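People write to me with the same handful of questions every time a new number of the magazine goes out, so I finally sat down one evening in March with a pot of tea and typed up my answers. I'm Yaryna Stasiv, I edit *Ledesma*, and if your question isn't in here, write to me anyway (I like mail!).

**So what do you publish?**

Poems, short plays, monologues, and essays by people who make theater or write poetry away from the place they were born. Some of our writers left because of a war, some left for school or a marriage or a job on a ship, and plenty would prefer not to say. I don't ask. You don't have to write about leaving, either. One of my favorite things we ever ran was Bok-nam Sun's monologue for a woman who is trying to return a coat to a department store, and there isn't a border or a suitcase anywhere in it.

**How long can my piece be?**

Prose and monologues go up to 2,000 words. For poems I don't have a word limit, but please send no more than 2 at a time. I know that feels stingy when you have a whole folder ready to go! I read everything myself, usually late and usually twice, and a small packet gets a better reading from me than a big one.

**Do I have to write in English?**

Nope. Send the original along with a rough English version, and it can be really rough. Zinash Berhe works with our Amharic writers, Lâm Vũ takes the Vietnamese, and I handle Ukrainian with a lot of help from my mother on the phone. If you write in something else, ask first and I'll see who I can find. We print both languages side by side whenever the pages allow it.

**I've never been published. Should I bother?**

Yes, please. Tymofii Pylypenko had only ever read his poems out loud, in kitchens mostly, when he sent us the first one. It came as a photo of a notebook page with a coffee ring over the third line, and I had to call him up to find out what the line said. (It was better than what I'd guessed.) He's got a chapbook out with Hellach now, and I'm still a little smug about it.
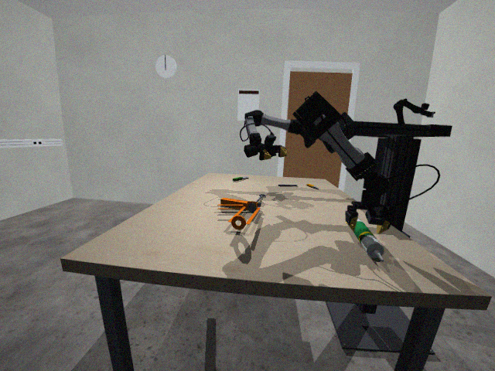

*Ledesma* no. 2, p. 134

**Do you pay?**

A little. Every writer and every translator gets the same fee, plus 2 copies in the mail. I wish it were more, and I tell everyone the amount before they sign anything so there's no awkward moment later. The rights go back to you as soon as we've printed.

**Can I send a full-length play?**

We don't have the space for a whole one, but I'd love to see a scene that can stand up on its own. Put a couple of lines at the top telling me who's talking and what I've missed. Please don't send the entire script and ask me to choose, though. I've tried that, I got attached to four different scenes, and the playwright and I argued for weeks.

**What about the readings?**

We do one for each new number, in the upstairs room at Vemetcombe. Doors open at 7 p.m. and it's free. Writers read in whatever language they wrote in, and we hand out the English on paper so you can follow along or just listen. If you want a turn at the open mic afterward, put your name on the sheet by the stairs. Five minutes each, and yes, I do stand up and wave when you run over.

**Could an actor read my work for me?**

Sure, lots of our writers do it that way. A few people from the Lultden company come along most times and they're generous about reading for others. Tell me early so I can get them the pages, and let me know how your names are pronounced. A voice memo from your phone is perfect.

**How long until I hear back?**

Slower than I'd like. If a whole season has gone by with nothing from me, nudge me, and don't be shy about it. I've lost submissions in my own inbox before and I was very glad to be poked.

**Can I buy the early numbers?**

The first one is gone, I'm afraid, apart from my own copy, and that one has jam on it. I still have a box of the second under my desk. Email me your address and I'll tell you what postage comes to.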